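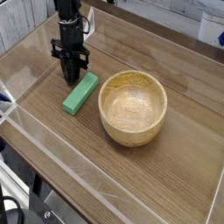

Round bowl, straight sides, and one of the green blocks.

About Honumus

Print | E-mail

We sell wooden bowls. Mostly. Also trays, spoons, a few boards when we can get them, and soft blocks in pale colors that go with the bowls. Small shop, small stockroom, one very long table where everything gets looked at before it goes out.

Started as a weekend stall called Pletness. Bowls on a blanket, cash in a tin. Then the stall got a roof, then a door, then a name people could spell (sort of). Still get mail for Pletness. It finds us.

The bowls

Round, pale, plenty of grain. We like a thick smooth rim, the kind you can grab with one hand while you're doing something else with the other. Straight sides, fairly tall, so fruit stays in and keys don't slide out. The grain runs where it wants and we don't try to match it. If you order 2 the same size they will look like cousins. Please don't write asking for twins.

We carry three sizes – small, middle and the big one. Middle sells best. The big one is what people come back for after they bought the middle.

Care: wipe, dry, a little food oil when it looks thirsty. No dishwasher. No soaking overnight with the oatmeal in it. We get that call every week.

The blocks

These came later. A customer used one of our bowls to hold her kid's building blocks and sent us a picture, and we thought, well, yes. So now there's Bulleo, our own line of plain soft blocks with rounded edges. Mint green was first and it's still the one we run out of. No letters on them, no numbers, no faces. Kids stack them, drop them in the bowl, tip them out, start over. That's the whole game and it seems to last for hours.

Schools buy them by the box. 300 to a box. If you're a school ask us for the school price, it isn't on the site yet, we keep meaning to.

Ccori

Our other name, for the spoons and scoops. Seperate page, same people, same table. You can put a Ccori spoon and a Honumus bowl in one order and pay shipping once.

How we work

Bowls come in, get unwrapped, get turned over, get a thumb run around the rim. Anything rough goes back for sanding. Anything with a crack goes on the seconds shelf, cheap, first come. Seconds sale is every April and the line starts early, so bring coffee.

We packed 3000 orders last year, which for us is a lot of paper and tape. Most go out the next morning. Before the holidays its slower – order early if it's a gift.

Come by

Shop is open most days, door sticks, push hard. You can pick up any bowl you like and hold it as long as you want. Kids welcome, there's a low shelf with blocks on it for them.

Questions, big orders, school orders: use the contact link. We answer at lunch.

Contact us | Copyright Honumus. All rights reserved. | Back to top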